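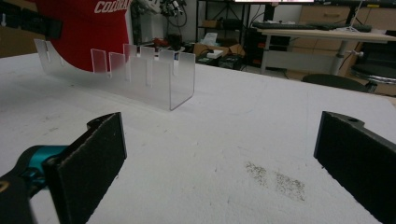
Two months into the new setup at Utia and people keep asking me if the robots took my job. So, a few posts on how it's been going – mostly from the returns bench, where I work.

Before March we sorted everything by hand. Hats, scarves, gloves, all of it. Our record was 2,745 pieces in one shift and my wrists still remember it!!

Hats were always the worst. They flop, they fold, and they never land the same way twice (Yayra Aryee on my team used to trade me a full bin of gloves to get out of doing them).
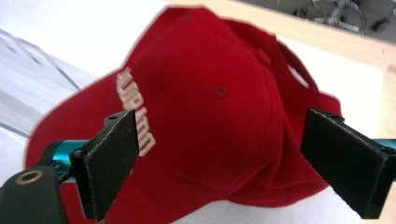 Did anyone lose their job over this? Everyone on our shift stayed, but two people moved to other benches and one of them is still pretty annoyed about it.

My own day is different now. Less lifting, way more teaching. I show the gripper how I'd pick something up, then do it again, then again a bit crooked. Around 100 times on a busy day.

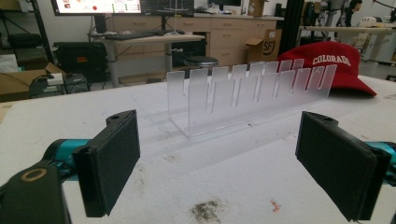 And you start noticing your own hands. I never knew I pinch a cap by the crown and not the brim until I had to explain it to Aurel Bogdan, who writes up our training notes.

What I miss is the talking. You can gossip while you sort, but you can't really do it while you're teaching. We asked for 8 more minutes of break and got five.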